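Gremow Hand Guiding and Teleoperation Kit

For recording demonstrations on a mid-size or large arm. The kit lets one operator teach a task two ways: by moving the arm directly with a flange handle, or by driving it from a desk with the Gremow hand controller. Both methods write to the same file type, so a task started one way can be finished the other.

What's in the kit
Flange handle with enable switch
Desktop hand controller, six axes plus gripper trigger
Foot pedal (start, stop, discard)
Interface box and power supply
Skolurton recording software, 2 seats
Cable set, 13 pieces

The handle bolts between the flange and the tool. Squeeze the enable switch halfway and the arm follows your hand; let go or squeeze hard and it holds position. Set the tool weight before the first session. If the weight is wrong the arm will drift up or down while you guide it, and the drift ends up in the recording.

The hand controller is the better choice when the work sits deep in a bin or fixture and there is no good place to stand. Motion scaling is set on a dial - most operators leave it low near the parts and turn it up for the travel moves. The trigger is proportional, so the gripper can be closed slowly on soft or hollow items.

Recording
Press the pedal to start, press again to stop. A long press throws the take away. Joint positions, tool pose, gripper width and pedal events are saved together. Internal storage holds nearly 900 short takes. Older Drenley interface boxes can be used with an adapter but do not record gripper width.

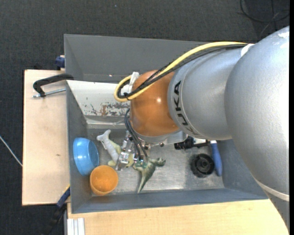

Gosselin Automation - Robot Teaching Products Group

Bin work on a KUKA arm, with the gripper down among toy animals. A mixed bin is a good first task for a new operator. Clamp the bin at its edges before recording; if it shifts between takes, the earlier takes no longer match.

Price: $1,305 per kit, without arm or gripper
Updated Sat 27 January
Questions on fit and flange patterns: Anika Crenshaw, product support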